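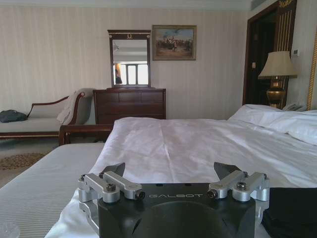 4.2 Rules for work on and near the bed

The rules in this section apply to any trial in which a wrist-mounted gripper handles soft goods in a furnished guest room. They were drafted for the Nunisstead and Stultow sites and later adopted at Wynne with no change to the numbering. Rules 1 to 8 (Section 4.1) cover access, door signs and the stop button, and are not repeated.

Rule 9. The operator names the target item before the arm is enabled. "Pillow, window side" is an acceptable name; "bedding" is not. Where a room holds two or more items of the same colour and type, the name must include a position.

Rule 10. Items left on the bed that are not part of the task are recorded on the room sheet and then either removed or declared. A declared item stays where it is and is treated as an obstacle for the whole trial. Clothing, paper and drink containers are the three classes most often declared.

Rule 11. The fingers are opened fully before the wrist comes within 30 cm of the bedding. They stay open until the operator has confirmed the target on the wrist view. Figure 3 gives the wrist view at this stage, with the fingers open over the duvet and dark cloth lying on the white bedding close by.
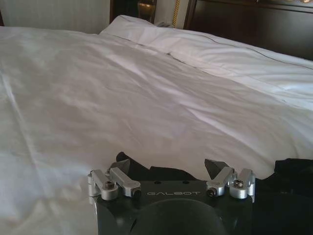 Ehsan Hashmi objected to Rule 11 at the draft stage, on the grounds that a fixed distance punishes the slower arms. In his view the fingers should open on a speed limit alone, and an operator who has to watch both a distance and a label will end up watching neither. He also asked that dark fabric on light bedding be given its own entry on the room sheet, as folds in black cloth are hard to read on a wrist view at any distance.

The second request was accepted and is now part of Rule 10. The first was not. A speed limit depends on the controller settings, which differ between sites, while a distance can be checked with a tape measure by whoever is running the trial. The Larnico checklist already used a distance for table work, and keeping the same form let operators move between tasks without retraining.

Rule 12. Travel speed over the bed is limited to 20 cm per second in any direction. The limit applies to the fingertips, including during wrist rotation.

Rule 13. A grasp may be tried 2 times on the same item. After a second failed grasp the arm is withdrawn to the ready position and the item is reset by hand. Repeated grasps at one spot tend to gather the cover below and drag other items with it.

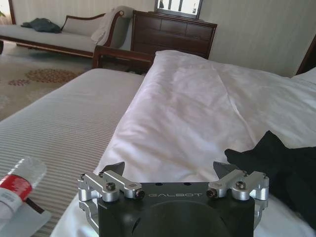
Rule 14. Furniture beyond the foot of the bed is outside the work area. The arm must not reach over it, even where the planner reports a clear path. If the task requires an item from a chair or bench, the base is moved and Rules 9 to 11 are applied again from the start.

Rule 15. A trial ends after 600 seconds whether or not the task is complete. The operator notes the state of the bed, the position of each declared item and any contact with the headboard.

Departures from Rules 9 to 15 are logged by rule number. A trial with a departure from Rule 12 or Rule 14 is left out of the results in Section 5; other departures are kept and marked in the tables.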